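**Open day follow-up meeting, Plunby site**
Held in the upstairs room after the visitors had left

Present: Ghada Awad (chair), Donnie Imrie, Genalyn Umali (minutes), Majdi Harb
Apologies: Ayman Yammine

**1. Previous minutes**

Agreed with one change. Item 4 should read "Desten to supply the screen", not "Desten to supply the table". Donnie to correct the shared copy.

**2. How the visit went**

Ghada reported that nearly 80 people signed in over the day, counting the party from Bataineh who came by coach. The Clunar simulator ran on the big screen in the main room, using the kitchen counter layout, and Majdi gave the talk. Three talks had been planned and all were given. The second started late because the Bataineh party was still at lunch.

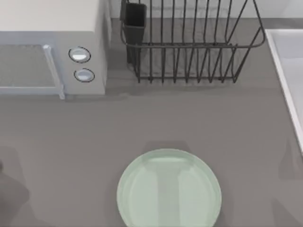 Majdi said the talk was too long for younger visitors. He spent a good part of it on how tasks are written and scored, and most of the questions were about something else: how long it takes to set up a new kitchen, and whether the same program would run on a real arm. He would like to cut the first section and take questions earlier. Donnie asked for the handout to be cut as well, as many copies were left on chairs. Agreed.

**ACTION:** Majdi to shorten the talk and send it to Ghada.
**ACTION:** Donnie to get the handout on to one sheet.

**3. Camera views**

Donnie felt that changing between views during the talk lost people. Visitors at the back asked more than once which way they were looking. Genalyn suggested staying on one view until the layout has been explained and only then changing.
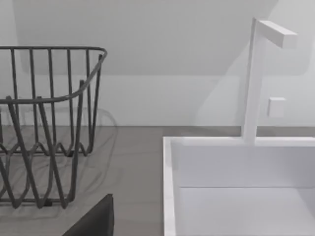

There was some discussion of which view should come first. Ghada wanted the widest one available, and Majdi wanted one that includes the gripper, so that people connect it with the arm. It was pointed out that in the side view the tall white tap and the sink give people something to get their bearings from, even with only a single dark finger showing at the bottom. Majdi accepted this but said the wire rack is hard to read on a projector, and its shadow on the counter makes it harder. Ghada asked whether the shadows could be turned down. Majdi thought so, but would not want to change them without checking the other layouts. To be tried before the next visit.

**ACTION:** Majdi to test softer shadows on the Plunby machine.
**ACTION:** Genalyn to write a running order for the views.

**4. Close view**

Donnie passed on comments that the close view was the least clear of all on the big screen. Majdi said it is useful to the people writing the tasks and he would be sorry to lose it. Agreed to keep it, but to show it last and to say what it is before it comes up.
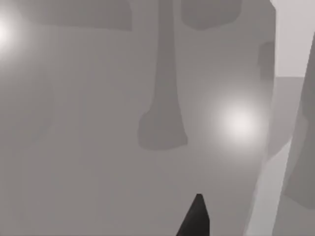

*Close view, with gripper finger and glare on the grey surface.*

Ghada asked that the glare be looked at too. Majdi will ask Ayman, who set up the lights in this layout.

**5. Room and equipment**

Two extension leads have gone missing from the main room. Desten would like their screen back before the end of the month. Genalyn has asked for a price to hire one for the autumn.

**6. Next visit**

Provisionally October. Bataineh have asked to come again with a smaller group. Ghada to reply once the room is confirmed.

**7. Any other business**

Donnie asked who holds the key to the side door. Ghada has one and the other is with Ayman.

Meeting closed.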